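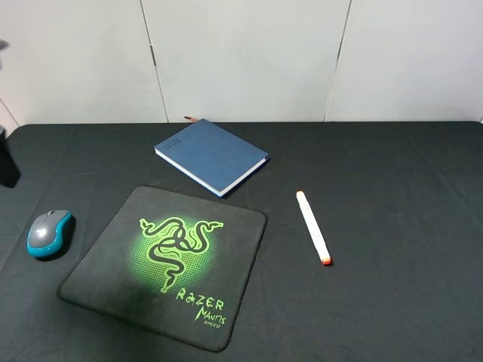 Kamil Hrubý
Dataset maintainer, Vultgate

Desk Items, Clurkville set: data card

Version 2. Last edited 19th March.

Summary

Desk Items is a collection of 194 still photographs of small office objects on a cloth-covered table. It was put together for work on object naming and on layout descriptions ("the mouse is to the left of the pad"). The opening picture has a computer mouse, a square mouse pad, a blue hardcover notebook and a white marker.

Contents

images/ JPEG files, one per layout
labels.csv object names, one row per object
layouts.txt plain-language placement notes
CHANGES

Surface and background

Dark charcoal cloth over a black tabletop, pale matte wall panels behind. Creases in the cloth are not labeled. Shadows are not labeled either, including those that touch an object.

Naming rules

Use the everyday word: "mouse", "mouse pad", "notebook", "marker". Color goes in its own column. For two-color objects, list the top first, so the mouse is entered as "gray/teal-blue". Logos go in the notes column and only when legible. "Left" and "right" are always the viewer's.

Splits

The 9 layouts in the Hutsuliak folder are held out. Do not mix them into training.

Known problems

Version 1 used "pad" for both mouse pads and paper pads. Fixed in labels.csv, still open in layouts.txt for 8 entries. The Daltex import script drops the color column if the header has trailing spaces.

Planned

Pens and staplers, June.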